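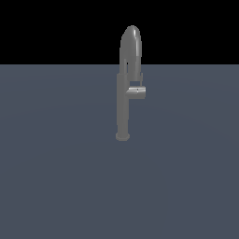

Recall Petition Against the Deputy Mayor of Dulerwood: Frequently Asked Questions

Last updated 2022-01-11

What is this page for?
The town clerk's office has received a lot of calls since the recall petition was filed in December. These are the questions that come up most. The page does not take a side on the petition.

Who can sign?
Any voter registered in Dulerwood on the day of signing. You do not have to have voted in the last election. Residents of Gritano vote in their own township and cannot sign, even if they own property here.

What is the deputy mayor accused of?
The petition says the deputy mayor took part in a council vote on the Brimex paving contract without disclosing a financial interest. The deputy mayor has filed a written response denying this. Both statements are printed on the back of every petition sheet, and you can read them at the clerk's counter before you sign.

Has a court ruled on any of this?
No. A recall is a political process and does not need a court finding. A separate ethics complaint is pending with the county, and the clerk's office has no information on when it will be decided.

Is the deputy mayor suspended in the meantime?
No. Under the town charter an official keeps the seat, the vote and the pay until a recall election is certified. The council can remove a member from a subcommittee by majority vote. It did this in December for the public works subcommittee.

Where can I sign?
There are 2 fixed locations: the clerk's counter at town hall and the lobby of the Hubáček Library. Circulators may also collect signatures on public sidewalks. They may not do so inside a polling place or on school grounds during class hours.

Can I take my name off?
Yes, until the sheets are turned in. Fill out a withdrawal form at the clerk's counter and bring photo ID. Withdrawals are not accepted by phone or email.

What happens after the sheets are turned in?
The clerk checks each signature against the voter rolls. This takes up to 4 weeks. If there are enough valid signatures, the council must set an election date at its next regular meeting.

What will the ballot ask?
One question, yes or no, on whether the deputy mayor should be removed. Replacement candidates will not be on the same ballot. If the recall passes, the council appoints someone to serve until the next general election.

Can a second petition be filed if this one fails?
Yes, after a wait of 6 months.

Are the names of signers public?
Names and street addresses are public record once the sheets are filed. Signatures and birth dates are blacked out on copies.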